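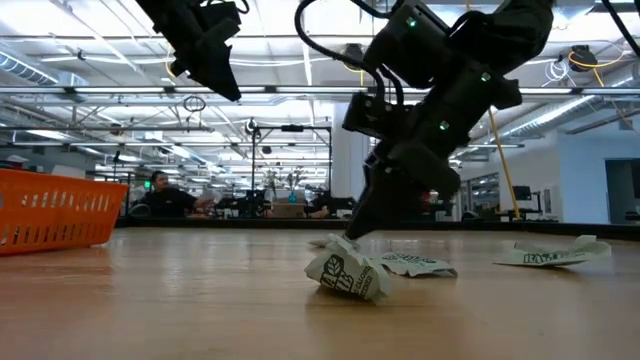

Two black arms over a wood tabletop, one of them at a row of four pale packets.

Treselen Face Capture Kit

Treselen is a head-mounted facial capture system for game studios, previs teams and small animation shops. It records an actor's face from two sides, solves the performance to a rig, and sends the result to your engine live or as a cleaned take you can pick up afterward. The kit is built by Vedeo and sold direct or through resellers.

Who it is for

Most of our customers have one stage, one or two performers and no full-time tracking staff. Treselen was designed for them. An operator who has never shot facial performance can usually be taking usable data on the first day. Larger teams run several kits side by side and sync them from a single timecode source.

What is in the box

Helmet with adjustable carbon boom, fits most adult heads
Two stereo face cameras with fixed lenses
LED ring with dimmer and diffuser
Belt recorder with 2000 GB removable drive
Two batteries and a two-bay charger
Timecode and genlock cables
Three sets of washable liner pads
Marker pen, stencil mask and alcohol wipes
Hard case with wheels

Helmet and fit

The helmet is printed in three shell sizes, and you choose one when you order. If your cast varies a lot, add a second shell. The boom, cameras and lights move from one shell to another with four thumb screws. Set the boom so that the bottom of the chin and the top of the brows are both inside the guide lines on the operator's monitor, then lock it. Ask the performer to jump and look over each shoulder before you roll. If the guides drift, tighten the rear dial and check again.

The boom can be mounted on the left or right. Stunt performers holding a prop rifle tend to want it on the side away from the stock.

Recording

The belt unit records both cameras to the removable drive and sends a lower resolution preview over Wi-Fi. A dropped preview does not affect the recording. One battery runs the recorder, cameras and lights for 224 minutes at the default brightness. Batteries can be changed without stopping a take, provided the second slot is filled first.

Solving with Talari

Talari is the solver that comes with the kit. It runs on a Windows workstation with a recent graphics card. You train it once per performer from a range-of-motion take, which the software walks you through on screen. Forty expressions are asked for, and the actor can repeat any of them. Training takes 15 minutes on our recommended workstation and longer on older cards.

After that, Talari can run live for on-set preview or offline for final data. The offline solve looks at frames ahead and behind, so lips and eyelids come out steadier. Both write the same control curves, and animators can edit either one without learning a second rig.

Export formats are FBX, USD and plain CSV. A plug-in for live streaming into common game engines is included. Custom rigs are supported through a mapping file - your rigger fills in which control drives which shape, and Talari checks it for gaps before the first solve.

Options

Garg eye tracking add-on: a small infrared pair that clips to the boom and improves gaze data in dark sets.
Second helmet shell in small, medium or large.
Extra recorder drive.
On-site setup day with one of our technicians.

Customer note

"We shot all of our dialogue scenes on two Treselen kits and kept the live solve for about half of the background characters. The leads got an offline pass and some hand work around the mouth."
Bimla Sengar, animation lead

Warranty and support

The kit is covered for two years, liners and batteries for one. Talari updates are included for the same period and can be renewed after that. Support is by email and phone, Monday through Friday. For quotes, rentals or a demo on your own stage, ask for Bhupendra Prajapati in sales and mention how many performers you plan to record at once.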